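4.2 Recording episodes with the handheld gripper

Before you start, charge both battery packs and clear at least 52 GB on the recorder.

1. Clip the recorder to your belt and plug in the gripper cable.
2. Hold the gripper level and press the side button once. Wait for the steady green light.
3. Walk to the start position for the task. Keep the square marker beside the fingers free of tape and dust.
4. Press the button again to begin the episode.
5. Do the task at normal speed, then press the button to stop.

Note: Other people may work in the same room while you record. Leave them in the shot.
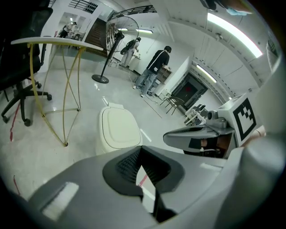 Figure 4-3. View from the gripper camera in a shared room, fingers toward the floor area.

6. Open Jeon on the recorder and check the last clip. Delete it if the marker is hidden for more than 2 seconds.
7. Move to a new start position and repeat.

Caution: Look for cables on the floor before you walk. Do not step backward while watching the fingers.

A full set is 1000 episodes per task. Upload finished sets to the Pukdale server on Monday. For partial sets, see 4.5.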